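News > Schools & Clubs > Robotics

Peltthorpe club takes on the trash, one wrapper at a time

The robotics club at Peltthorpe has a new project and it isn't glamorous. Garbage. Picking it up off a table, putting it in a waste basket, over and over, until a robot arm can learn to do the same.

Club members have been at it since the start of the term, using hand-held grippers with a camera on them to record each pickup. The recordings go into a shared folder and from there into the training software. So far the folder holds 836 of them. The target is a demonstration at the Moltside student robotics meet in May.

"Everybody wanted to do chess," said Azlan Yusof, who coaches the club. "Chess pieces are easy though. They're all stiff, they stand up straight. Try a candy wrapper."

The club has 18 members this year, its biggest group yet, split into pairs for the recording work. One person holds the grippers, the other sets out the litter and keeps the log. Then they swap. Sessions run 30 minutes and no longer - hands get tired and the pickups get sloppy, Yusof said, and sloppy ones have to be thrown out.

Wrappers and balled-up paper are the main material. Members were asked to save up their own from home and quite a lot came in, more than anyone had room for. Anything sticky gets turned away at the door.
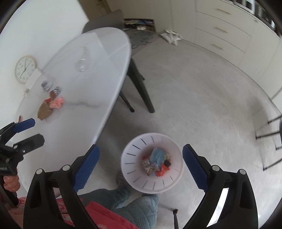 Tirta Sinaga, in her second year with the club, has done more sessions than anyone and has opinions. Thin plastic is the worst, she said. It slides, it folds under itself, and you think you have hold of it when you don't. Paper balls are the nice ones.

"You start doing it slower than you would in real life," she said. "Then you watch it back and its still too fast."

The first version of the trained software was tried on the club's arm last month, with mixed results. It went for the paper all right. Plastic it mostly ignored, and twice it carried a piece to the basket and let go on the wrong side of the rim. A second version, trained on a lot more recordings, is due to be tested before the end of the month.

The arm itself is nicknamed Serero and was bought secondhand with money from a bake sale and a grant from Zakaria, the parts supplier in town. One of its joints had to be replaced right away. Ottar Kristiansen, a club parent who works in machine repair, did that over a couple of evenings and has been showing members how to tighten belts and check the wiring.

Not everyone was sold at first. Consolacion Ignacio, who joined to build things, said she found the recording dull for the first few weeks. She has since moved over to designing grip pads and is on her fourth set. Softer ones hold paper better but wear out quick, she said. The ones that last don't grab film.

At Moltside the club will have 2 tries at clearing a table in front of judges, who bring there own litter. No one gets to see it ahead of time. Last year's entry, a line follower, went out in the opening round.

The club holds an open evening on 11th February for students thinking of joining, and for parents. Visitors can have a go with the grippers. No experience needed, sign up at the front office or just turn up - bring a wrapper or two, clean please.

Recent items
Moltside meet adds a junior division
Radomír Kuruc to judge bridge-building contest
Library coding hour moves to the upstairs room
Peltthorpe chess team wins two, drops one
Zakaria opens parts grant to middle schools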